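Chapter 6
Planning and Paying for Equipment 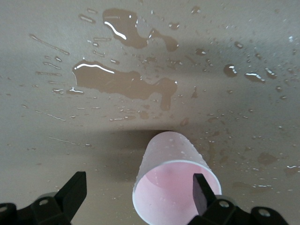

The purchase price of a robot arm is the easiest number to find and the least useful one to plan with. A small food plant or a lab will see one figure on the quote, then meet the rest in pieces: grippers, mounts, guarding, spare fingertips, training, floor work.

Take the Dorbridge plant, which we follow through this chapter. Its planner, Rania Bitar, asked for an arm to handle cups on a filling line. The gripper from Itard was quoted at $3096. A mounting kit added $343, and replacement fingertips were $81 a pair. None of these lines mentioned liquid. Spills are routine on a filling line, so the plant also needed sealed covers and a drip tray — another $1277, found only after the first budget had been signed.

Section 6.1 sets out a worksheet for listing such costs before any quote is requested. Section 6.2 deals with service life and how to set a replacement date for parts that wear. Section 6.3 compares leasing with buying, using two offers from Husard.

Before reading on, write down every item in your own workplace that touches the product. Keep the list; you will price it in Exercise 4.

Filed under: Operations > Equipment Budgeting

© Itard Course Texts | Contact the editors | Back to top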